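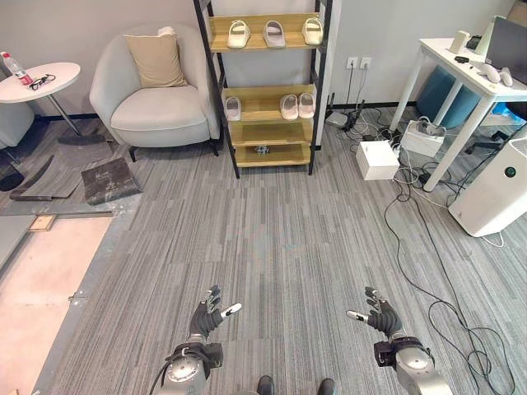 Gray carpet tiles, laid in alternating directions.

Recording radio spots at home: tips for Clumley Community Radio contributors
Updated March 14, 2022

Quick page, more to come when I get time. For everyone sending in pieces for the many-languages hour, the tenants' program and the Norerach stories series. Most of you are recording in kitchens and bedrooms. Fine. So do I.

Picking a room

Small and full of stuff. Bedroom closet with the clothes left in is the best studio in most houses. Bathroom is the worst. Kitchen second worst, but sometimes that's where Grandma will talk, so see below.

Clap once. If it rings, go somewhere else or hang something up. Moving blankets, comforters, a coat over a chair back. Egg cartons do nothing, please stop saving them for me.

Carpet helps a lot. No carpet? Bath mat under the table, folded towel under the mic.

Kitchen interviews

Unplug the fridge. Put your car keys inside it so you can't leave the house without remembering to plug it back in. Lost a whole chicken in February before I started doing this.

Ceiling fan off, wall clock out of the room. Phones in a drawer in another room, buzzing comes through the tabletop.

Tablecloth on the table, or a bath towel. Cups on the cloth. If there's tea let people finish pouring before you start, or just leave the pouring in, it sounds nice at the top of a story.

Dog: feed it first.

Sitting people down

One fist between the mouth and the mic, a bit off to the side so the P's don't pop. Don't hand the mic over, you won't get it back and the handling noise is awful.

Two people talking, sit them at the corner of the table instead of across. Elders who'd rather not wear headphones don't have to. You wear them.

Ask what language they want to use before you set up. Then stick with it. People drop into English to be polite if you do, and then you get the short version of everything. If you don't speak it, bring somebody who does and let THEM ask the questions. We can sort out translation later.

Names: get each person to say their own name and where they come from, first thing, on the recording. Play it back before you voice your intro. Half the complaints we get are about a host mangling a family name or a village, and the complaints are right.

Talk about consent at the start and again at the end. What people are OK with at the start may have changed after an hour. If someone tells you about trouble with a landlord or a boss or the police, ask seperately if that part can air. Write the answer down. We can use a first name only, or no name.

Homemade pop screen

Wire coat hanger, old pantyhose, rubber band. Bend the hanger to a circle, stretch the hose over, band it. Clip it to the stand with a clothespin. A hand's width in front of the mic. Wash the hose now and then.

Table stand from the junk drawer

Coffee can, dry rice, mic clip on a dowel pushed down the middle. Tape the lid on well. Foam tape around the bottom, I use Pristex because the hardware store has it, anything soft works. 4 strips is enough.

Loaner kits

The kits are the Kwan recorders in the blue lunch bags. There are 7 of them. Seven day loan, bring it back sooner if you're done.

New batteries every time. The meter lies when it's cold. Don't store batteries in the recorder.

Wind the cable in loose loops, over then under. Not around your elbow! Twist tie or a strip of old bike tube to hold it.

Foam covers can be washed. Lukewarm water, drop of dish soap, squeeze, air dry overnight. Not the dryer. Wipe the mic grille with a barely damp cloth, no spray cleaner, ever.

Crackle in the headphones is nearly always a dirty plug. Cotton swab, rubbing alcohol, let it dry.

Levels

Loudest laugh should stay out of the red. Get them to laugh, then set it. Asking what they had for breakfast gets you a bored voice that's half as loud as the real one.

Leave 300 alone if you see that number in the menu, it's the file split size and somebody set it that way on purpose.

Record half a minute of the empty room before you pack up. Everyone forgets. I need it for the edits.

Saving and sending

Copy the files before you listen to anything. Two places. Name them with the language first, then the speaker's first name if they said OK, then a word or two on the subject. Not "final" or "final2".

Old one-of-a-kind tapes from home, weddings, speeches, songs, church, don't mail them. Don't play them in the old car deck to check either. Keep them upright, in the case, away from the stove and the top of the TV. Bring them in and we'll copy them while you wait.

Our shelf list is up to 973 recordings now and a good few have no language written on them at all. If you can tell what you're hearing, pencil it on the sleeve. Pencil, not marker.

And give the family a copy of everything. On whatever they actually play, CD, thumb drive, phone. Before it airs if you can.

Still to write up: phone-in calls, rain on metal roofs, what to do abotu upstairs neighbors.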